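3.2 Household storage of waste bags and its relation to sorting behaviour

The second part of the study concerned the place where families keep their waste bags. In earlier work on the Clarach district (Gilchrist and Palacios) the distance between the kitchen and the street container was treated as the main obstacle to sorting. We did not find the same strength of effect in Drera, where the containers were moved closer to the houses two years before our survey and the rate of sorting stayed almost the same. For this reason we included in the questionnaire a group of questions on the inside of the home, which had not been asked in this region before.

The questionnaire was sent by post to 3319 households in January. We received 1420 valid answers, that is, a response rate of 42.8 per cent. Answers were considered valid when the respondent had completed the full section on storage and at least one of the two sections on collection. The coding was done by Amparo Lorente and Visitación Sotomayor separately, and the cases of disagreement were discussed with a third reader, Rodrigo Aranda, until one code was accepted.

Three types of storage were distinguished. In the first type, which we call "hidden", the bags are kept in a closed cupboard or in another room. In the second type, "mixed", they share an open place with cleaning products, cloths or shopping bags. In the third type, "exposed", they are kept apart, in a tray, a box or a shelf which can be seen from the place where the food is prepared (Figure 8).

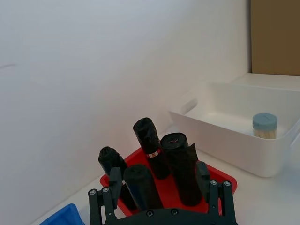
Figure 8. Black rolls, similar to tightly rolled bin bags, kept together in a shallow red plastic tray.

Respondents with exposed storage declared more often that they change the bag as soon as it is full, and less often that they put different kinds of waste into one bag "only for today". The difference remained when we controlled for the size of the household and for the age of the person who answered. It became smaller, but did not disappear, when we controlled for the type of dwelling. Between the hidden and the mixed types we could not establish any clear difference, and in the rest of the analysis they are presented together.

It must be said that the direction of this relation is not certain. A person who already sorts with care may also organise the kitchen with care, and then the tray would be a sign of the habit and not its cause. Our data come from a single moment and do not permit us to decide between the two readings. Some written comments point to the first one. One respondent from the upper part of Drera wrote that she took the bags out of the cupboard after her knee operation, in order not to bend down, and that only afterwards did her children begin to change them without being asked.

A further limitation is the wording of question 8, in which the expression "near the bin" was understood in different ways. Several respondents added a drawing in the margin, and in these cases we followed the drawing. In the version prepared for Fakance the question has been divided into 2 parts, one on the distance and one on the visibility, and the word "near" has been removed from both.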